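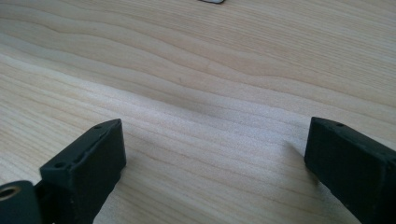

Valentina Aravena
Profesora de educación alimentaria y coautora del manual

Capítulo 3
El comedor escolar como aula

Todo programa de alimentación escolar empieza con una minuta y termina en un basurero. Entre ambos puntos hay nutricionistas, licitaciones, manipuladoras, bandejas y un niño de siete años que ya decidió, antes de sentarse, que las lentejas son un castigo. La literatura especializada se ha ocupado mucho de la minuta. De ese niño se ha ocupado bastante menos, quizá porque contesta mal las encuestas.

En este capítulo estudiaremos el almuerzo como situación de enseñanza. El punto de partida es modesto: los alumnos aprenden algo en el comedor, lo haya planificado alguien o no. Aprenden cuánto tiempo merece una comida, qué se puede dejar en el plato sin consecuencias y a qué precio se cambia un postre de leche por una manzana. (Muy desfavorable para la manzana, según todas las observaciones que hemos hecho.)

El caso que nos acompañará es el de la escuela Meredith, donde Yamila Cáceres coordinó durante dos años el servicio de almuerzo. El primer diagnóstico que recibió hablaba de «baja aceptabilidad de las preparaciones con legumbres». Cáceres tradujo la frase al castellano, fue al comedor y se sentó a almorzar con un tercero básico. Descubrió que entre el timbre y el recreo quedaban 21 minutos, fila incluida, y que las lentejas se servían a una temperatura que obligaba a soplar durante buena parte de ese plazo. El charquicán corría la misma suerte. La jalea, en cambio, gozaba de una aceptabilidad excelente.

Volveremos sobre ese horario en el apartado 3.2, junto con los registros de sobras y la carta de un apoderado que proponía eliminar la fila por considerarla antipedagógica, sin indicar con qué reemplazarla.

Conviene aclarar dos términos. Llamaremos «oferta» a lo que se sirve y «consumo» a lo que se come. La distinción parece obvia hasta que se leen los informes anuales, donde 2.000 raciones entregadas suelen aparecer como 2.000 raciones comidas.

Antes de seguir, anote qué almorzaba usted en la escuela y qué hacía con lo que no le gustaba. Guarde la respuesta, que la usaremos en el apartado 3.4. Si incluye una servilleta y un bolsillo, está en buena compañía.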